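# The Arm on the Back Bench

The Gundcombe workshop opens at six in the evening, and by half past Amber De Haan usually has the side panel off something. She and Andor Fekete have spent most of the past year building a robot arm that can help take old desktop computers apart. They call it Barta. It is bolted to a steel plate at the far end of the room, between the drill press and a shelf of dead printers.

The idea came from a pile. A local office moved out and left the workshop 26 workstations, most of them too old to sell whole. The memory, processors and heatsinks were worth pulling. Fekete did the first three machines by hand over a weekend and decided he didn't want to do the rest that way.

"It's not hard work," he says. "It's the same clip over and over, and then your thumb hurts."

He repairs elevators for a living and handled the mechanical side. The base joint turns on a bearing from a scrapped lazy Susan, which surprised both of them by having less play than the one they had bought. The upper arm is aluminum channel. The first forearm was printed and sagged under load, so it was replaced in April with a length of tube and two clamps. The gripper took the longest. They went through 11 versions of the fingers before they had a set that could get down beside a memory slot without leaning on the parts next to it.

De Haan wrote the software. She works in payroll and had never programmed a motor before this. Her control board is a Zanex unit she found used, with one dead channel that she has simply left alone. A small camera rides at the wrist, looking past the fingers, so the robot always sees its own hand along the bottom of the picture. Early on the software kept treating the fingers as part of the computer. She fixed it by masking out the area where the gripper sits, then had to redo the mask every time Fekete changed the shape.

The camera's next problem was light. The workshop has long tubes overhead, and a bare metal chassis throws them straight back into the lens. They tried a hood, then a sheet of tracing paper taped over a desk lamp. The paper is still there. Pale panels still wash out when the arm is in certain positions, and De Haan has learned to look for landmarks closer to the middle of the board.

She trains it on about 900 still pictures, all shot on this bench and labeled in the evenings. The labels are plain: slot, latch, socket, connector, screw, cable. Cables are the weak point. Barta will find a latch on a clean board nearly every time, but put a loose wire over it and the arm stops and waits for a person.

A person is always there. Barta has a stop button on each side of the bench, and the processor is still lifted out by hand. Fekete won't let the arm near a socket with force on it. The contacts are too fine, and a bent one can ruin a board that would otherwise have sold. For now the robot moves in over the socket, takes its pictures and backs away.

The money has come mostly out of their own pockets. Fekete puts the total at 3000 dollars, including the parts that broke. A surplus store called Trerkgate gave them a discount on motors after the second visit, and the workshop doesn't charge them for the bench.

The current job is getting the arm to check a board after it has been stripped. It should go over every memory slot and the processor socket, record each one as full or empty, and then look for anything left behind. De Haan wants that working before they touch cables again. She has been running it on Dell boards first, going over the same layout with the case open and the fingers held low, and changing one setting at a time.

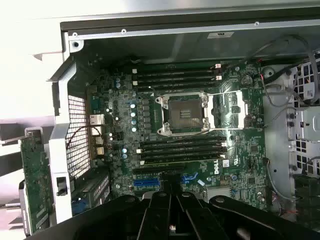
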